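Home | Arms | Grippers | Cameras | Controllers | Glossary

Parallel-jaw gripper (comparison testing)

A parallel-jaw gripper is a robot hand with two fingers that slide toward each other and stay flat the whole way. It's the plainest hand you can bolt on an arm, and for comparison work it's still the one I start with. I keep this entry up to date from my own bench notes, so expect some opinions (strong ones, in the section on bowls).

How it works

One motor drives both fingers, usually through a belt or a screw. You tell it how wide to open and how hard to squeeze, and that's pretty much the whole conversation. Three-finger hands and soft hands can wrap around an object, which sounds like an easy win until you have to plan for all that wrapping! With two flat fingers you mostly worry about where the object sits and which way the hand is turned.

Testing in simulation

Most of my comparisons happen in a simulated kitchen before I go near a real arm. I use the Soststead scene pack with the Vornik controller, and I run each hand through the same 20 starting positions so nobody gets the easy ones.

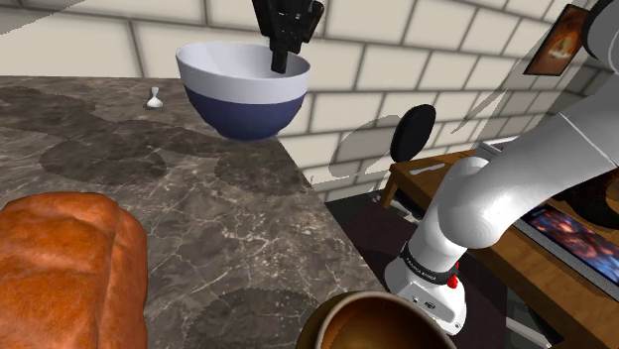 Reach is the part of a gripper test I care about most, and it gets skipped a lot in favor of squeeze force. A boxy hand needs room for its body as well as its fingers, and a deep container eats that room fast. The white-and-navy mixing bowl is a good check for this: the black fingers are down past the rim, and the housing above them is what I watch when the arm wants to swing sideways. It helps that the bowl is wide. In a narrow jar I'd be fighting the walls on every move, and I'd be looking at longer fingers or a slimmer hand.

Choosing a controller

The Ragnarsson controller moves more gently near contact, but it takes roughly 20 minutes to retune after I change fingers. Vornik is rougher and much quicker to set up, so I end up there on most days. For thin-walled bowls I'd still take Ragnarsson, and I'll happily argue about it.

Finger pads

Flat pads are fine for boxes and handles. For curved rims I switch to the ribbed Zidodine pads, which I started using in July. They add a little width to each finger, so remember to update the collision model (I forgot, and lost an afternoon to it).

See also: suction grippers, wrist cameras, force limits

Last edited Sunday, October 2, 2022

3 comments | 2 shares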